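Totari – Cellule de tri à deux bras
Fiche de réglage et d'entretien

La cellule Totari est livrée avec deux bras, leurs pinces à doigts crantés et une enceinte à trois parois. Elle convient pour trier de petits objets de bureau : cartes, carnets, agrafeuses. Avant la première mise en service, merci de contrôler le serrage des doigts. Il faut une clé de 8, fournie.

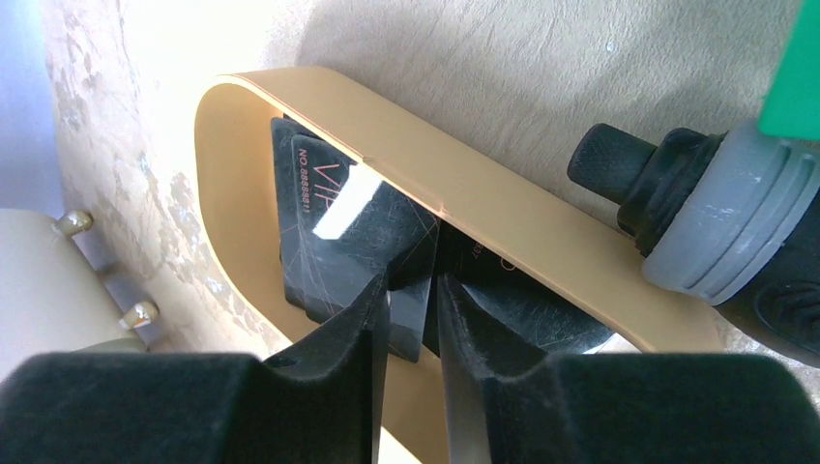

Les cartes brillantes demandent un réglage spécial. On baisse la vitesse d'approche à 33 mm/s et on refait le point zéro des deux doigts, pince fermée. Si une carte glisse, nettoyer les pointes avec un chiffon sec, jamais avec l'alcool.

Les câbles doivent garder une boucle libre au coude. Un câble trop tendu fatigue le connecteur du poignet. Contrôle conseillé toutes les 132 heures de marche.
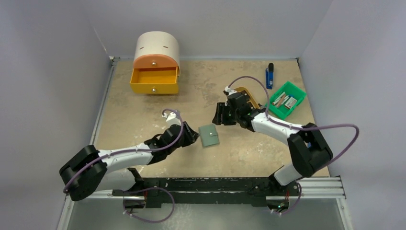

Cellule Totari, les deux bras au-dessus du plan de travail.

Pièces de rechange
Doigts crantés, la paire : réf. Femstead 64
Câble de poignet : sur demande

Pour les réparations, écrire à Zübeyde Ateş, atelier Stistmont. Merci d'indiquer le bras concerné, gauche ou droit.

Fiche mise à jour le 06/06/2026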